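Rusine workshop reaches 2673 recordings in its small parts collection
26/07/2026

The robotics workshop in Rusine has passed 2673 recordings in its collection of small sorting tasks, the project office in Flernville has announced. The collection started in June, and it will be used to train a learning system that should one day put small parts in order without a fixed program.

The work is simple to explain, but it asks for patience. A person sits at a table, takes a gripper in each hand and does an ordinary job with them, such as opening a box, moving a small object or closing a lid. The movement of both grippers is saved together with the video. Later the learning system studies many of these recordings and tries to find what they have in common.

At present 17 people take turns at the tables. Each of them does the same task many times, and before every new recording the objects are put in a different position. According to the project office, this is the part which new people find most difficult, as they like to put everything back in the same place as before.

Elmarie Hlongwane, who plans the sessions, said that slow and clear movements are preferred, but small mistakes are also welcome.

"If somebody drops a part and picks it up again, we keep it," she said. "The system must also learn how to continue after a mistake. We only remove a recording when the video stops or when a hand has covered the whole view."

The first tasks used large objects, mostly cups and blocks. Small parts were added when the group from Monti, which checks the recordings, reported that the system had learned the large objects quite well but behaved badly with anything smaller than a coin. The organizer boxes came into the program at that moment. Their compartments are narrow, and the person must bring the gripper from the correct side or the fingers touch the walls.

A session has 100 recordings, with 2 breaks. After the session, the person writes a short note about each task that felt unusual. These notes are sent to Monti with the files. 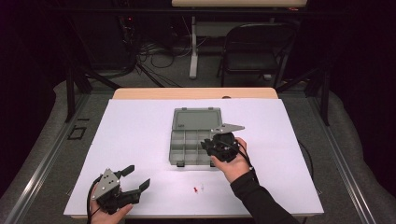

Ettore Fabbri would like to see the notes given more importance. In his opinion a recording shows well how the hands moved, but it does not show why a person chose one compartment and left another, and he asked that every session end with a few spoken sentences on this question. The project office answered that it will try the idea with one group first.

A second workshop is being prepared in Wutcombe, with the same kind of tables and the same list of tasks. People who live near Wutcombe and wish to take part can leave their name with the Flernville office. Experience with robots is not required, and the training for new people takes one morning.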